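4.2 Does open storage reduce forgetting?

The claim that open shelving helps households keep track of what they own is repeated often and tested rarely.
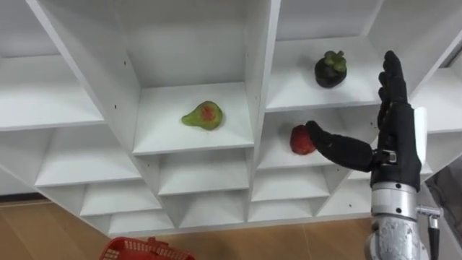 Figure 3. Open cubby shelving in white, with a pear-shaped fruit in one compartment.

Most of the support for it comes from the Rerthorpe survey, which collected 1558 replies and asked people whether they "usually know" where things are. People with open shelves said yes more often. We doubt this tells us much. A person who feels organized may well buy open shelves, and a person who doesn't may prefer a door to close. The survey did not ask which came first.

Samonte and Sorensen tried to get around the problem by giving 180 households in Collgate either open or closed units and returning after six months. Their result is usually cited as a clear win for open storage. Read closely, it is weaker than that. The gain appeared in recall of food items only, and it shrank once the homes that dropped out in August were counted – a step the authors report in a footnote. For tools, papers and linens there was no difference we would trust.

There is also the question of what "forgetting" means here. Lacson scored an item as forgotten if it was not named within five minutes. Skeditz, by contrast, scored it as forgotten only if the household bought a second one. These measures need not agree, and pooling them, as later reviews have done, seems hard to defend. We therefore keep them apart in Section 4.3 and treat the food result as provisional until someone repeats it with a fuller set of homes.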